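Teaching a gripper to pick up shoes in simulation, part 2: choosing the approach

Welcome back! In part one we got the Kuvo simulator running and loaded the footwear set. Now comes the bit I love most – getting the hand into the right place before it closes.

Start with a wrist camera view, set to look straight down between the fingers. Drop one shoe on the floor, let the physics settle, then open the gripper fully and lower it until the fingertips are level with the sole. Save this as your pre-grasp pose.

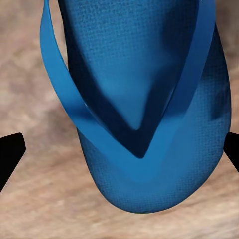 Next, measure the gap on each side. If one finger is much closer than the other, shift the wrist sideways by half the difference and check again. Drita Kolev's script does this in a loop and usually stops after 2 passes, so do use it!

Flip-flops deserve extra care. A thong strap can look like a handle to the network, and ours kept going for it. Label the outer edge of the sole as the target and leave the strap out of the mask completely. With 213 training scenes labelled the old way we had 29 good lifts in 106 tries. Relabelling took an afternoon and gave us about double that, which had Cirilo Cuevas and me grinning all day.

Finally, vary the floor texture and the light on every reset – then run the training script overnight. Part three covers closing force.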